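Moving to Stardale with too many instruments

We moved to Stardale in August, and I have spent most of the evenings since then unpacking the music boxes. I don't play anything well. I played percussion in a school band, then in a wedding band for 10 years, and along the way I kept buying things that make a noise when you hit or shake them.

The new place is smaller than the one in Fummont. The old house had a basement where everything could sit out on shelves. Now I have half of a spare room and a closet with a sliding door that comes off its track if you pull it from the wrong end. So this month has been about deciding what stays.

The drums were the easy part. I kept the snare and one floor tom and sold the rest of the kit to a man who drove over from Vandumgate on a Tuesday night. He paid what I asked and took the cymbal bag too, which I had forgotten to mention in the ad. The conga went to my sister. It had a cracked head and I had been meaning to replace it for three years, and she says she will get it done. We'll see.

Small percussion is harder. Each piece takes up almost no room, so there is never a good reason to get rid of any of it, and then you have a crate you can't lift. I had two crates. I went through them on the floor with the radio on and made piles. Tambourines with missing jingles went in the trash. Plastic egg shakers went to the daycare down the street. The wood blocks I kept, all of them, even the one that sounds dull. I like it on slow songs.

Maracas I could not decide on. I learned on wooden ones, and I still think they sit better in a mix than the plastic kind, which get sharp and hissy near a microphone. The trouble is that I play them maybe twice a year.
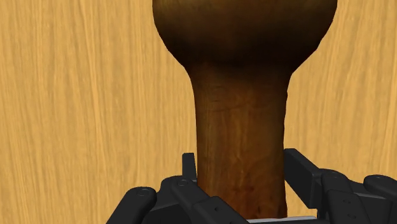
Dark wood, long handle, round top.

The way I was taught, you stop the beads with your wrist and leave the elbow alone. It took me a whole winter to get that right. When it goes wrong you hear a smear after every beat, and on a recording you hear it even more. I have an old tape from the wedding band where I am late on every chorus of one song. I kept the tape.

In the end the maracas stayed. They are in the top drawer of a Głowacki cabinet I bought used, a heavy thing with 12 shallow drawers that was made for paper. It took two of us to get it up the stairs, and we scraped the wall at the turn. The drawers are deep enough for most hand percussion if you lay it flat. Cowbells don't fit, so those are on a hook.

I still have one box I haven't opened. It says "cables etc." on the side in my handwriting and it is heavier than cables. I also need to find out how thick the wall is on the neighbor's side before I set up the snare. For now I practice on a rubber pad after dinner, with the window shut, and stop at nine.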